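Besuch im Demontagelabor Giswood: Beobachtungen zum Tag der offenen Tür

26.10.25 | Kategorie: Veranstaltungen und Besuche

Auf Einladung des Labors für automatisierte Gerätezerlegung in Giswood hatte der Verfasser in der vergangenen Woche Gelegenheit, am dortigen Tag der offenen Tür teilzunehmen. Der folgende Bericht gibt persönliche Eindrücke wieder und erhebt keinen Anspruch auf Vollständigkeit. Wer an diesem Blog vor allem die Beiträge zur kommunalen Elektroaltgeräteerfassung schätzt, wird dennoch Anknüpfungspunkte finden.

Die Begrüßung erfolgte um 9 Uhr im Foyer des ehemaligen Speditionsgebäudes. Der Leiter des Hauses, Prasetyo Raju, erläuterte zunächst die Entstehung des Projekts Lando, in dessen Rahmen ausgediente Arbeitsplatzrechner zerlegt und ihre Bauteile der Wiederverwendung zugeführt werden sollen. Projektpartner ist die Firma Mohammadi, die nach seinen Angaben einen Bestand von 2000 Altrechnern aus Büroauflösungen bereitstellt. Angesichts dieser Menge stellt sich die Frage, welche Arbeitsschritte sich sinnvoll automatisieren lassen und welche weiterhin dem Menschen vorbehalten bleiben.

Herr Raju beantwortete diese Frage mit bemerkenswerter Zurückhaltung. Das vollständige Zerlegen eines beliebigen Rechners ohne menschliche Beteiligung sei derzeit nicht das Ziel. Angestrebt werde vielmehr die sichere Beherrschung einzelner, wiederkehrender Handgriffe: das Lösen eines Laufwerksträgers, das Entnehmen eines Speicherriegels, das Ablegen eines Prozessors. Bereits bei diesen Tätigkeiten unterscheiden sich die Gehäuse der verschiedenen Hersteller erheblich. Verriegelungen sitzen an unerwarteten Stellen, Kabel verdecken den Zugang, und ein Kunststoffhebel, der sich von Hand mühelos bewegen lässt, verlangt von einem Greifer eine genau abgestimmte Kraft.

Die Vorführung fand in zwei Durchgängen statt. Unserer Gruppe gehörten 17 Personen an, darunter Vertreter zweier Wertstoffhöfe sowie eine Berufsschulklasse aus Kilham. Der Platz vor dem Arbeitstisch war entsprechend knapp bemessen, und wer hinten stand, musste sich zeitweise mit den Erläuterungen begnügen. Für künftige Veranstaltungen dieser Art wäre eine Aufteilung in kleinere Gruppen zu empfehlen.

Besonderes Interesse fand die Frage der Ablage. Für Besucher aus der Praxis der Wertstoffhöfe, wo ausgebaute Teile üblicherweise in Gitterboxen gesammelt werden, mag der Aufwand zunächst befremdlich wirken: Das Labor fertigt eigene Halterungen im 3D-Druck, damit Bauteile an bekannter Stelle und in bekannter Lage liegen. Herr Raju wies darauf hin, dass ein Prozessor durch unsachgemäßes Ablegen ebenso unbrauchbar werden könne wie durch einen Fehler beim Ausbau. Dieser Hinweis erscheint mir auch für die manuelle Zerlegung beachtenswert – in vielen Betrieben wird der Wert eines Bauteils erst nach dem Transport geprüft.

In der anschließenden Aussprache kamen auch kritische Punkte zur Sprache. Eine Teilnehmerin erkundigte sich nach dem Umgang mit den auf Festplatten verbliebenen Daten. Die Auskunft lautete, dass im Projekt Lando ausschließlich zuvor gelöschte Datenträger verwendet würden; ein Verfahren für den Regelbetrieb sei noch abzustimmen. Offen blieb ferner die Frage der Wirtschaftlichkeit. Belastbare Zahlen wurden nicht vorgelegt, und es wäre verfrüht, aus einer Vorführung Schlüsse auf die Kosten je Gerät zu ziehen. Der Verfasser hätte sich an dieser Stelle zumindest eine grobe Einordnung gewünscht.

Hervorzuheben ist die Geduld, mit der die Mitarbeitenden auch elementare Fragen beantworteten. Die Berufsschüler wollten unter anderem wissen, welche Ausbildung für eine Tätigkeit im Labor erforderlich sei. Genannt wurden Mechatronik und Elektronik für Geräte und Systeme – daneben aber auch Erfahrung in der Reparatur, die sich im Alltag des Labors als ebenso nützlich erwiesen habe.

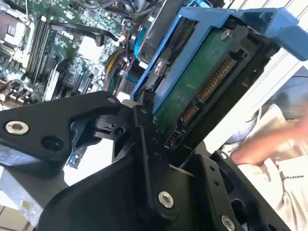
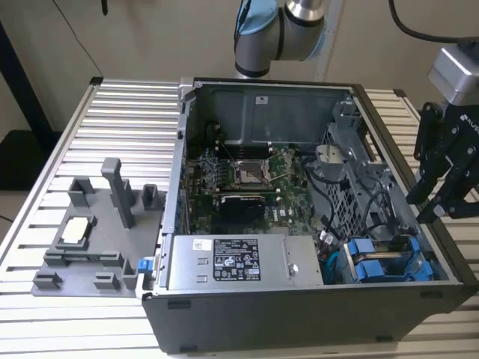 Vorführung im Labor Giswood. Erstes Bild: Greifer an einer Festplatte im blauen Träger. Zweites Bild: geöffneter Rechner auf dem Arbeitstisch, links daneben die Ablageplatte aus dem 3D-Drucker.

Eine weitere Besichtigung ist nach Auskunft des Labors für Dezember vorgesehen. Anmeldungen nimmt das Sekretariat in Giswood schriftlich entgegen.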